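Etch Marks on Marble, and Why Sealer Does Not Stop Them

Filed under: Stone & Surfaces
4 min read

I have had marble counters since 2011 and have kept notes on them for most of that time. These are the notes on etching, which gets confused with staining in nearly every forum thread I read.

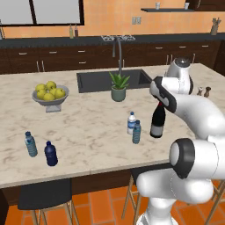
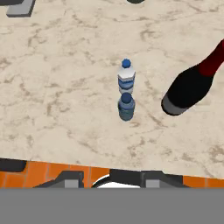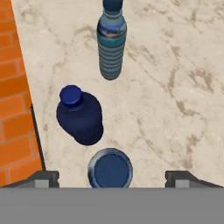 Arkurden, February

A stain is something absorbed into the stone. An etch is stone that has been removed. Marble is mostly calcium carbonate, and weak acids (wine, lemon juice, vinegar, some bathroom cleaners) dissolve a thin layer of it on contact. The polish goes with that layer. The result is a dull patch, usually lighter than the surroundings and easiest to find with a flashlight held low across the surface.

Penetrating sealers fill the pores. They slow down oil and red wine long enough to wipe up the spill. The calcite at the face of the stone stays exposed, so acid reaches it anyway. I tested this on an offcut with two coats of Stedeo, cured overnight, with half of the piece left bare. Lemon juice for five minutes dulled both halves, and I could not tell them apart. Olive oil left for 12 hours marked only the bare half.

Repair depends on depth. If a fingernail does not catch on the edge of the patch, polishing powder is usually enough. I use Nutum with a damp felt pad by hand, in small circles, for two or three minutes, then rinse and dry before judging it. Wet stone looks polished whether it is or not.

If the nail catches, the surface has to be leveled first. My sequence on the worst patch started at 600 grit and went up to 3000, all wet, with the slurry wiped off between pads. Skipping a grit saves a few minutes and leaves scratches that show up under the next light fixture you install. Each step should extend slightly past the one before it, or the repair ends in a visible ring. Powder goes on last.

Oana Ghiță, who cut our slab, told me to stop polishing and have the whole thing honed. A honed finish etches exactly as much, but the contrast is lower and most marks disappear into the sheen. She is probably right. I have a quote and have not acted on it.

Daily cleaning is pH-neutral dish soap, very dilute, then plain water and a dry cloth. I reapply sealer when a drop of water left for ten minutes darkens the stone. By the stove that happens well before it does anywhere else, so I seal that section separately and write the month on a strip of tape inside the cabinet door.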